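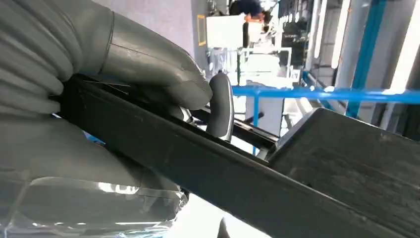

4. Montagem do perfil longo

Antes de encaixar, limpar o perfil com pano seco. O pó de fábrica entra na junta e depois a peça range. O perfil escuro comprido é o que tem a vareta mais fina ao longo da borda, com uma fresta estreita entre as duas; é por essa fresta que se confere o lado. Não confundir com o Brabec curto, esse fica para o passo 7.

4.1 Pousar tudo no chão, sobre o plástico da embalagem. Não arrastar.

4.2 Rodar o perfil até a vareta ficar para cima. Medida: 457 mm. Se não bater, é o do kit Zastoseck, trocar.

4.3 Encostar a ponta à peça angular. Sem parafusos ainda.

4.4 Parafusos M5, os dois de baixo primeiro. Apertar á mão, só até prender.

4.5 Verificar o esquadro. Depois apertar tudo.

NOTA: a película da face superior sai no fim, nunca antes do passo 9. Riscos feitos na montagem não entram na garantia Trestura.

CUIDADO: arestas vivas nos topos cortados. Usar luvas. Não usar martelo, nem de borracha.

Falta alguma peça? Ver lista na pág. 3 e pedir pela referência Grullelton 3000. Indicar o numero do lote, está na etiqueta da caixa.

Revisão: 12 de julho de 2026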